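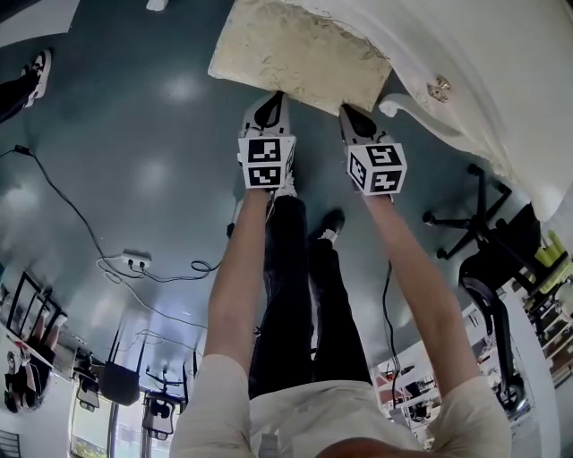
Community radio thread, for anyone who asked how our station moved out of the old building and kept going to air. June 2023, so the details are still fresh.

We're a volunteer-run station with a small licence area. Overnights are automated, daytime is live, and the Saturday language programs are what most people know us for. Rent on the old place was going up in December and we gave notice before we had anywhere to go. I wouldn't do it in that order again.

The new space is on the ground floor of the Stakon building, behind the bike shop. Two studios, one small office, a kitchenette we share with the framing business. The second studio is really a cupboard with a window, but it takes a host and one guest.

Norbert Hubáček did the wiring plan. He labelled every cable at both ends before anything was unplugged. It took him most of a week and I grumbled about it at the time. I've apologised.

The library was the hard part. 2,067 CDs, plus vinyl we never catalogued properly. Zdeňka Vávra went through the lot and pulled the duplicates, the cracked ones and anything with an empty case. The duplicates went to the market stall.

She kept every local release, including the demos. If your band gave us a disc years ago, we still have it – come and check your spelling on the card.

Playout was moved to Clerko over the summer, well ahead of the shift. I'm glad we didn't try to change software and address in the same month. Hosts had time to get used to it and to complain about the colours.

On the night itself we ran a pre-recorded block from 7 pm until breakfast. Svatopluk Šimek made it up from old live sets and a long interview with the Jireš brothers about the dance hall. More listeners wrote in about that than about anything else we put out last year.

We had two bits of dead air. The first was when the link dropped, and it came back by itself. The second was me. I muted the wrong channel and stood there wondering why it was so quiet.

Breakfast went out from the new studio with boxes stacked up to the desk. Dalibor Gajdoš hosted, and a delivery truck reversed past the window through most of the weather. You can hear it on the recording.

Neighbours: the framers have been very good about noise and we've tried to return the favour. No drum kits before 5. The hall is shared, so please don't leave instruments in it, even for a minute.

Parking is on the street only. The spots behind the building belong to the bike shop and they do ask people to move. The number 7 bus stops at the corner, and there's a rack by the side door.

Things still on the list: a proper door seal for studio two, a second set of headphones that both work, a sign you can read from the footpath. The sign has been approved. The colour of the sign has not.

Program changes. Kiko moves to the late slot and gains an hour. The Saturday language programs stay where they are. The lunchtime jazz show is resting until Ctibor Matoušek is back from visiting his daughter.

New presenter training starts again next month. You'll do a few sessions beside someone else's show before you get your own. No experience needed, but you do have to turn up on time. Message the station account and leave a phone number.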